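Caken Motion Planner, version 2
Arm planning and grasp checking for disassembly and rework cells

Caken is the planning package from Pikel. We resell it, we run it in our own shop, and we think the maker's brochure promises too much. Read this page before you ask for a quote.

What it does
Caken takes a 3D model of the work area, a list of parts to pick or place, and a model of your gripper. It returns arm paths that keep clear of whatever is in the model. If something isn't in the model, Caken doesn't know about it. Cables are the usual offender. The brochure says "cable aware." In practice you draw a keep-out box by hand and the planner stays out of it.

What's new in version 2
Grasp checking now runs before path planning, so a bad grasp gets thrown out early. Replanning after a small shift in the fixture takes up to 16 seconds on our shop computer. The maker quotes a much better number and has not told us what hardware it came from.
The Wiltemetti camera plug-in is included. It finds large flat parts well. It does poorly with shiny metal, and we would not trust it alone for anything that goes into a socket.

What it does not do
No force control. Caken hands the path to your arm controller and stops there. If the last bit of an insertion needs feel, you need separate software for that, and the license does not cover it.
No automatic recovery. A dropped part means an error code and a person walking over. There are 17 codes, and 2 of them mean the same thing.

Typical work
Desktop computer service is where we see the most interest: memory, processors, drives, power supplies. The case walls leave little room for a wrist, and the planner earns its price in getting the gripper down to the motherboard without a day of hand teaching. Parts held in a fixture tray beside the case can be saved as named positions.
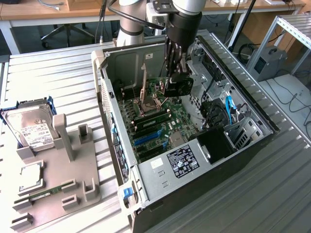 Ladefoged wrote to us after a trial that the paths were fine but the setup wizard was a waste of an afternoon, and that editing the cell file in a text editor went faster. We agree about the wizard. Keep a backup of the cell file, as the wizard overwrites it without asking.

Licensing
One license per arm controller, paid yearly. The offline simulator is a separate item. Trial keys are available on request and do not include the camera plug-in.

Page updated December 2025. The next maintenance release is promised for February. The last one was late.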